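Review: Hondis teleoperation kit, after one winter of use
April 20, 2019

We bought the Hondis kit in January, mostly on the strength of a kind word from the folks at Camton, and I've been meaning to write it up ever since. It lets you guide an arm by hand while the software saves every run as an example for your learning system. Setup took me 45 minutes, and I'm slow with cables!

So far we have kept 394 good runs out of 473, and I'm very happy with that. The handle is light, the save pedal is right where your foot wants it, and replaying a run is a pleasure. My one real grumble is the Hester export tool - it chokes on long sessions, so I save in small batches now.

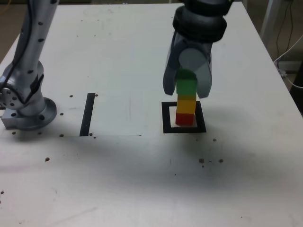 Stacking is the task I'd start with if you're new to this. Pick a few blocks and give them a home on the table. Ours is a black square outline, and with red at the bottom, then yellow, then green, a sloppy run is easy to spot on replay. The kit cost us $185 used from Benkirane, and I'd gladly pay it again.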